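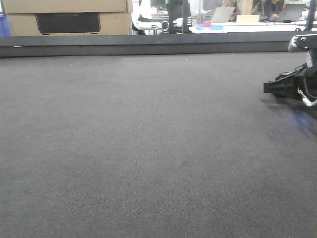
Dark gray carpet at the Hetstead center, with stacked cardboard boxes beyond the border rail.

Hetstead to Move Workrooms to Larger Site in March

The Hetstead community learning center will move its workrooms and stores to the former Kodikara building on Jarkidham Road in March, the center announced on 19 Jan 2022. Packing has begun, and several rooms at the present address will close in stages over the coming weeks.

The new premises provide 2344 square feet of floor space on a single level. The current workrooms are divided between two floors, and the upper floor can be reached only by stairs. Under the terms of the lease, the center will have use of the entire ground floor of the Kodikara building, together with a loading area at the rear and a shared entrance on Jarkidham Road.

Nisha Jaiswal, director of the center, said the decision followed a review of the existing building that was completed last year. The review found that storage had spread into rooms intended for classes and that deliveries were regularly left in the main corridor.

"Our members have been patient with the present arrangements for a long time," Jaiswal said. "The new building will allow us to keep materials in one place and to hold classes in rooms that were set aside for them. We are grateful to everyone who took part in the review."

Contents of the stores are being packed in cardboard boxes. Each box is assigned to a room at the new address before it leaves the shelf, and a written inventory is kept at the front office. The center expects to fill 77 boxes from the craft and textile stores alone. Books, paper records and kitchen equipment will be packed separately during the final two weeks before the move.

Staff have been asked to keep work surfaces free of stored items during the packing period. Boxes are to be placed at the sides of the rooms, and walkways and fire exits must remain open at all times. Boxes may not be stacked above shoulder height. Materials that are no longer needed should be reported to the office by the staff member responsible for the room.

Tahsin Pramanik, facilities manager, is overseeing the work. He said that carpeted surfaces in the workrooms will be vacuumed at the end of each packing day and will receive a full cleaning before the keys are returned. The lease on the present building requires that floor coverings and fitted surfaces be left clean and in good repair.

"Lint and paper dust collect quickly when shelves are being emptied," Pramanik said. "We would like to deal with it daily and avoid leaving the whole task to the last week."

Carpet that is in suitable condition and belongs to the center will be lifted and taken to the new site, where it will be used in the quiet room and in the small meeting room. Pramanik said a decision on the remaining pieces will be made after an inspection in the week before the move. Pieces that cannot be reused will be offered to members at no charge. Any member wishing to receive carpet must arrange for its collection and should leave a name and telephone number with the office.

The moving contract has been awarded to Lovus, a regional moving company that submitted one of three bids received by the center. The contract covers transport of boxes, shelving, tables and chairs. It does not include the two kilns, which will be disconnected and moved by their supplier. Lovus will also provide protective covering for the floors along the route from the loading area to the stores.

The center has set aside $2000 for packing materials, cleaning and minor repairs to the present building. A further $1000 has been reserved for shelving at the new address. Both amounts will be drawn from the building fund, and membership fees will remain unchanged for the current year.

Classes will continue at the present address until the end of February, with some changes of room. The sewing and bookbinding groups will share the lower workroom during the last two weeks of that month. The pottery group will complete its final firing before the kilns are disconnected. Evening language classes are not affected until the move itself, when they will be suspended for one week.

Members who keep personal tools or unfinished work at the center are asked to remove them by the middle of February. Items that must stay in the building should be clearly marked with the owner's name and telephone number and handed in at the front office. The center will not accept responsibility for unmarked property found in the stores after that time.

Donations of fabric, yarn and paper will not be accepted until the move is complete. The office has asked that bags and boxes of donated goods not be left at the entrance outside opening hours. Offers of larger items, including tables and cabinets, may still be made in writing and will be considered once the layout of the new rooms has been confirmed.

A floor plan of the Kodikara building is on display in the entrance hall. It shows the proposed location of the workrooms, the stores, the kitchen and the office. Comments may be submitted on the forms provided beside the plan. Jaiswal said the positions of the kitchen and the accessible restroom are fixed, but the division of the remaining space may still be changed.

The mailing address of the center will change on the first day of operation at the new site. Its telephone number and office hours will stay the same. Mail sent to the present address will be forwarded for six months.

An open house will be held on Jarkidham Road after the rooms have been set up. The date will be posted in the entrance hall and included in the next newsletter to members.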